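## Charging the Grostska Reader

1. Plug the cable into the reader first, then into the wall. The Gurlow dock works too, though it takes its time.
2. Wait for the light to turn amber. If it stays dark after 30 seconds, push the plug in like you mean it.
3. Leave the reader alone for 9 minutes before turning it on.
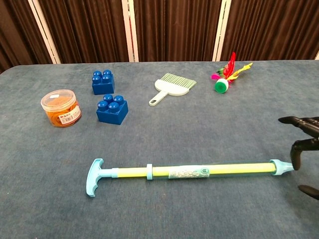

*Clear tub of orange rubber bands on a blue cloth.*

**Note:** Page turns slow down below 13 percent - the reader is sulking, and charging cures it.

**Caution:** Do not charge under a pillow. Your book will keep until morning.

4. Unplug when the light turns green.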